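Corness fit-out, progress report to Nusano, February

Of the $3000 grant, $2618 is spent. Frame and table assembly is under way - the cloth is down under the white tubing so the floor doesn't get marked. 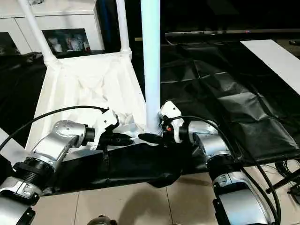 ## Parts

Piroska Pálfi is checking the moulded pieces before they go on. The white ones with the threaded neck have thin walls between the compartments, so we've asked Flekum for 2 spares.

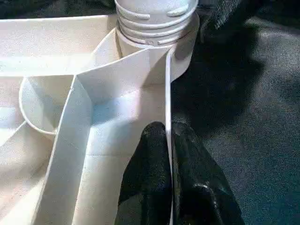 **Corness Furniture Workshop**

Petrică Jitaru has set aside $200 for freight on the spares. No other costs are expected this quarter. 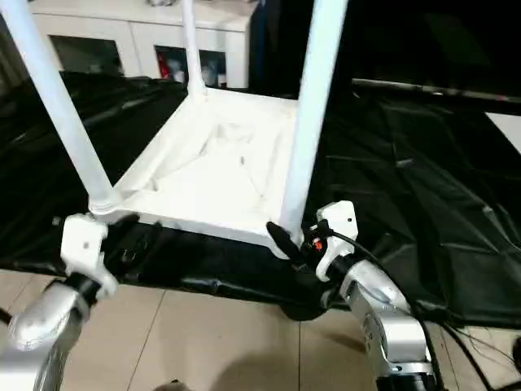 Tables are our main job for the next period. Stela Surdu wants the leg joins checked on each one. We'll keep working with the top face down on the black plastic and the legs up, as the collars are easy to reach that way.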